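로봇 팔이 일터에 오면 사람은 무슨 일을 할까?

어린이 기술 교실 / 2020년 7월 12일

공장이나 창고에서 로봇이 일한다는 이야기를 들어 본 적이 있을 거예요. 그런데 로봇이 들어온 일터에서 원래 일하던 사람들은 어떻게 될까요? 모두 집에 갈까요? 아니면 다른 일을 하게 될까요? 이 글에서는 '스투키아(Stukia)'라는 회사의 이야기를 따라가면서 이 질문의 답을 찾아봅시다.

스투키아는 어떤 회사일까?

스투키아는 작은 부품을 상자에 나누어 담아 다른 회사에 보내는 곳입니다. 나사, 고무 마개, 플라스틱 고리 같은 것들이지요. 이런 부품은 하나만 빠져도 받는 쪽에서 물건을 조립할 수 없습니다. 그래서 담는 일을 아주 꼼꼼하게 해야 합니다.

스투키아에서 가장 많이 나가는 상자의 이름은 '오데라(Odera) 묶음'입니다. 한 상자에 부품이 40개 들어갑니다. 예전에는 사람이 책상 앞에 앉아 부품을 하나씩 집어 담았습니다. 하루에 묶음 228개를 만드는 날도 있었어요. 같은 동작을 그렇게 많이 되풀이하면 손목이 아프고 눈도 피곤합니다. 오후가 되면 실수도 늘어납니다. 게을러서 그런 것이 아닙니다. 사람의 몸은 똑같은 일을 오래 반복하면 누구나 지치게 되어 있어요.

그래서 회사는 집어서 옮기는 일을 로봇 팔에게 맡기기로 했습니다.

로봇 팔은 어떻게 생겼을까?

로봇 팔은 사람의 팔과 닮은 점이 있습니다. 어깨처럼 돌아가는 곳이 있고, 팔꿈치처럼 굽혀지는 곳도 있습니다. 이런 곳을 '관절'이라고 합니다. 관절마다 '모터'가 들어 있어서 정해진 만큼 움직입니다.

팔 끝에는 손 역할을 하는 '그리퍼'가 달려 있습니다. 우리말로 하면 '집게'입니다. 그리퍼에도 여러 종류가 있는데, 손가락 두 개가 벌어졌다 오므라졌다 하는 것이 많이 쓰입니다. 손가락이 두 개뿐이어도 작은 상자나 병뚜껑 정도는 집을 수 있습니다. 여러분도 엄지와 검지만 써서 지우개를 집어 보세요. 그리퍼가 하는 일이 바로 그런 것입니다. 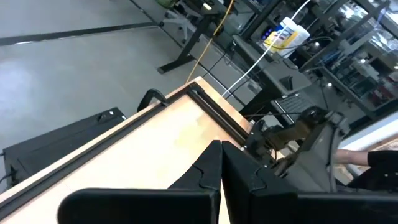 로봇 팔에는 '눈'도 필요합니다. 사람처럼 눈동자가 있는 것은 아니고 카메라를 씁니다. 팔목 가까이에 작은 카메라를 달면 집으려는 물건을 바로 앞에서 볼 수 있습니다. 작업대 옆이나 위에도 카메라를 둘 수 있는데, 이 카메라는 더 넓은 곳을 봅니다. 가까이 보는 눈과 멀리 보는 눈이 함께 있으면 물건이 어디에 놓여 있는지 알아내기가 쉬워집니다.

로봇은 처음부터 일을 잘할까?

그렇지 않습니다. 새 로봇 팔은 무엇을 집어야 하는지, 어디에 놓아야 하는지 모릅니다. 사람이 가르쳐 주어야 해요.

가르치는 방법은 여러 가지입니다. 움직일 순서를 컴퓨터에 하나하나 적어 주는 방법이 있습니다. 이것을 '프로그래밍'이라고 합니다. 사람이 로봇 팔을 직접 움직여서 동작을 보여 주는 방법도 있습니다. 자전거를 배울 때 어른이 뒤에서 잡아 주는 것과 조금 비슷합니다. 로봇은 그때의 움직임과 카메라에 보인 모습을 기록해 두었다가 나중에 따라 합니다.

한 번 보여 준다고 끝나지도 않습니다. 물건이 조금만 비뚤게 놓여도 로봇은 헛손질을 할 수 있습니다. 그래서 물건을 이쪽에도 놓아 보고 저쪽에도 놓아 보면서 여러 번 가르칩니다. 스투키아에서는 고무 마개 집는 법을 가르치는 데 27일이 걸렸습니다. 고무 마개는 말랑말랑해서 너무 세게 잡으면 찌그러지고, 약하게 잡으면 떨어지거든요.

사람이 하는 일은 어떻게 바뀌었을까?

로봇 팔을 들여놓기 전에 포장 부서에는 일곱 명이 있었습니다. 로봇이 온 뒤에도 일곱 명이 그대로 일합니다. 하지만 하는 일은 달라졌습니다.

두 명은 로봇을 가르치는 일을 맡았습니다. 어떤 부품을 어느 쪽에서 잡아야 잘 잡히는지는 오랫동안 손으로 담아 온 사람이 가장 잘 압니다. 예를 들어 플라스틱 고리는 서로 걸려서 두 개가 한꺼번에 올라올 때가 있습니다. 손으로 일하던 사람들은 고리를 살짝 흔들어 떼어 냈지요. 이제는 그 동작을 로봇에게도 가르칩니다.

다른 두 명은 다 된 상자를 검사합니다. 로봇이 담은 상자라도 마지막에는 사람이 확인합니다. 나머지 세 명은 부품을 가져다 놓고, 아직 로봇이 하지 못하는 특별한 주문을 손으로 담습니다.

좋은 점만 있는 것은 아닙니다. 새 일을 배우느라 처음 몇 달은 힘들었다고 합니다. 컴퓨터 화면을 보는 시간이 늘어 눈이 아프다는 사람도 있고, 옆 사람과 이야기하며 손으로 담던 때가 더 좋았다는 사람도 있습니다. 또 다른 회사에서는 로봇이 들어온 뒤에 일하는 사람의 수가 줄어들기도 합니다. 로봇을 들여올 때 그곳에서 일하는 사람들과 미리 의논해야 한다고 말하는 사람이 많은 것은 이 때문입니다. 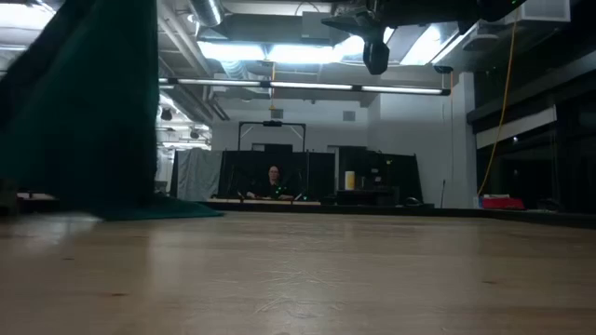

일터의 모습도 로봇에 맞추어 바뀝니다. 작업대는 흔들리지 않아야 합니다. 작업대가 조금만 밀려도 로봇이 기억하는 자리와 실제 자리가 달라지기 때문입니다. 빛도 중요합니다. 햇빛이 세게 들어오거나 그림자가 지면 카메라가 물건을 잘못 볼 수 있어요. 스투키아에서는 천장 조명을 늘 같은 밝기로 켜 둡니다. 전선도 많아집니다. 로봇 팔과 카메라와 컴퓨터가 모두 전기를 쓰니까요.

안전은 어떻게 지킬까?

로봇 팔은 힘이 세고, 앞에 사람이 있는지 스스로 모를 때도 있습니다. 그래서 스투키아에는 다음과 같은 규칙이 있습니다.

로봇 팔이 움직이는 동안에는 팔이 닿는 곳에 손을 넣지 않는다.
작업대에 떨어진 부품은 로봇을 멈춘 다음에 줍는다.
정지 단추가 어디에 있는지 모두가 알고 있어야 한다.
긴 머리는 묶고, 늘어지는 끈이 달린 옷은 입지 않는다.

정지 단추는 누구나 누를 수 있습니다. 이상한 소리가 나거나 팔이 엉뚱한 쪽으로 움직이면 먼저 단추를 누르고, 그다음에 다른 사람에게 알립니다. 잘못 눌렀다고 혼나는 일은 없습니다.

로봇이 아직 잘 못하는 일

구겨진 비닐봉지 열기, 엉킨 끈 풀기, 처음 보는 물건이 섞여 있을 때 골라내기. 이런 일은 여러분도 할 수 있지만 로봇에게는 어렵습니다. 비닐봉지는 만질 때마다 모양이 바뀌고 빛도 반사해서 카메라로 알아보기가 까다롭습니다.

스투키아는 10월부터 '디산스(Disance)'라는 새 계획을 시작합니다. 로봇 팔 두 대가 함께 봉지를 벌리고 부품을 넣는 연습을 하는 계획입니다. 한 대가 봉지를 잡고 있으면 다른 한 대가 부품을 넣습니다. 이번에도 동작을 가르치는 일은 포장 부서 사람들이 맡습니다.

낱말 풀이

자동화: 사람이 하던 일을 기계가 스스로 하도록 바꾸는 것.
관절: 로봇 팔에서 굽혀지거나 돌아가는 부분.
그리퍼: 로봇 팔 끝에서 물건을 잡는 집게.
모터: 전기의 힘으로 움직임을 만드는 장치.
프로그래밍: 컴퓨터나 로봇이 할 일을 순서대로 적어 주는 것.

함께 해 보기

친구와 둘이서 로봇 놀이를 해 봅시다. 한 사람은 로봇이 되어 눈을 감고, 다른 사람은 말로만 알려 줍니다. "손을 앞으로 조금", "오른쪽으로", "잡아"처럼 짧게 말해야 합니다. 책상 위의 지우개를 필통에 넣을 때까지 몇 번 말했는지 세어 보세요. 다 했으면 지우개를 다른 곳에 놓고 역할을 바꾸어 한 번 더 합니다.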